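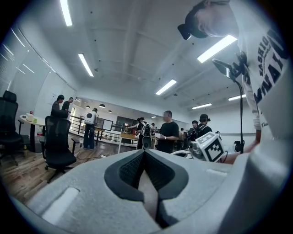

Vêtements imprimés : laver et sécher sans abîmer le motif

Un tee-shirt ou un sweat à grandes lettres s'use d'abord par l'impression. Le tissu tient encore des années alors que le motif craquelle au bout de quelques lavages trop chauds.

Avant le lavage
Retournez le vêtement, fermez les fermetures éclair du reste de la charge et ne remplissez pas le tambour à plus des deux tiers. Séparez le blanc du foncé, même pour un blanc à lettrage marine : c'est la couleur de fond qui décide. Un tee-shirt neuf se lave seul les 2 premières fois.

Température et essorage
30 degrés suffisent pour la sueur et la poussière. Essorage réduit, pas de prélavage. J'utilise la lessive liquide Nolex, demi-dose, sans adoucissant — l'adoucissant laisse un film qui ternit l'encre. La poudre convient aussi si elle est bien dissoute. 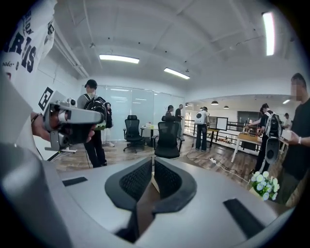 Les taches sur le blanc se traitent par l'envers, au savon de Marseille, avec un peu d'eau tiède. Laissez agir environ 15 minutes puis rincez. Pour le col et les aisselles, une pâte de bicarbonate et d'eau, brossée doucement, évite la javel, qui jaunit certains mélanges et attaque le motif.

Séchage
À plat ou sur cintre, à l'ombre. Le sèche-linge est à éviter ; s'il le faut, programme délicat et vêtement encore retourné. Ne pincez jamais l'épingle sur les lettres.

Repassage
Toujours sur l'envers, fer doux, sans vapeur. Si un pli traverse l'impression, posez une feuille de papier cuisson entre la semelle et le tissu et passez 12 secondes, pas davantage. Laissez refroidir avant de plier.

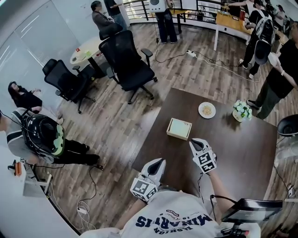 Rangement
Pliez le motif vers l'intérieur, sans marquer de pli au milieu des lettres, ou roulez le vêtement. Deux impressions face à face peuvent coller dans une armoire chaude, surtout en août. Un papier de soie entre les deux règle la question. Les sweats épais vont en bas de la pile.

Si une lettre se décolle sur un bord, la colle textile Truramix tient correctement : une pointe au cure-dent, un poids dessus, une nuit de séchage. Attendez deux jours avant de relaver.

Natália Koubek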